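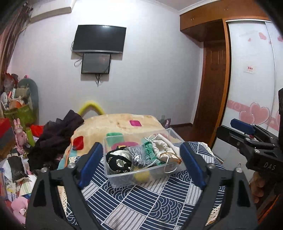

**Idris Morgan** – move-out inspections, Cirnavham

Tuesday, April 15, 2025
Unit 501, Pruvost building. Tenant present for the first half.

- [x] Smoke alarm, hall – ok, loud
- [ ] Smoke alarm, bedroom – chirping, needs battery. Left note w/ tenant
- [x] CO alarm – ok
- [x] Bedroom walls – white, no repaint needed
- [ ] Bedroom window – latch sticks, opens w/ a shove. Work order 981
- [x] Outlets, all rooms – tested, fine
- [ ] Bathroom GFCI – won't reset. Dont use till electrician has been
- [x] Water heater – Fatico, no leaks, straps tight
- [ ] Stove anti-tip bracket – missing. Order one today
- [x] Entry door, deadbolt, peephole
- [ ] Balcony rail – one loose screw, left side. Tightend by hand, recheck

Packing still going on, personal items not checked. Keys due Friday noon. Deposit is 900, hold until GFCI and bracket are signed off.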